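Review: Pomeck Cell Practice Kit, second edition

Pomeck sells this as a ready-made set of house rules for small rooms where people and robot arms share a table. You get a 51-page handbook, a pad of check sheets, two wall cards and a roll of clear tape for marking the work area. I paid for ours. We have used it since September on a two-arm setup with a gripper on the left and a fingered hand on the right.

## What it covers

The handbook has four parts: before power-on, table layout, cables and floor, and stopping. It doesn't replace the safety standards or your own risk assessment, and page 2 says so plainly. If you need help reading the standards themselves, buy something else. We still keep the Nurkgate binder for that.

The rules are short. Most fit on one line, such as "No hands inside the marked area while either arm is enabled." Frida Egilsson rewrote four of them for our room in an afternoon, and the kit leaves blank lines for exactly this.

## Check sheets

The morning sheet takes nearly 15 minutes the first time and much less once you know it. It asks for initials next to every line, including the stop button test. I like that it wants the stop button pressed, with the arms powered, and the result written down. The Cuvov sheets we had before only asked if the button was present.

The paper is thin, and pencil is easier to read on it than pen. Refill pads can only be ordered in packs of ten.

## Table layout

The rule I use most is that only the objects for the current task go inside the tape, and everything else goes off the table. For soft goods the handbook adds a line about loose ends. Ribbon, cord and cloth should be laid so that no end can reach a joint, and someone should look again before each run.

The clear tape is my main complaint. It doesn't distract from the objects, but it is hard to see from standing height, and a visitor would miss it. Oluf Bundgaard wants a colored line along the outer edge, and I agree with him. The handbook permits this but the kit doesn't supply any.

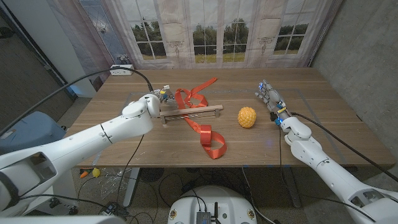 ## Cables and floor

This is the weakest part. The handbook says to keep the floor clear under the table and to tie cables to the table legs, and that is nearly all. It has one paragraph on arm cables, which tells you to move each joint through its full range and watch for pulling. Good advice, but there is no drawing and no word on how much slack to leave. Norðdahl's older guide does this better.

Dropped objects get one rule: stop both arms before you pick anything up.

## Price and verdict

Ours came to 1,486 kroner with shipping. That is a lot for a handbook and some tape, though less than the time it would take to write the same rules from nothing. I would buy it again for a new room. If you already have written rules that people follow, get only the check sheet pads.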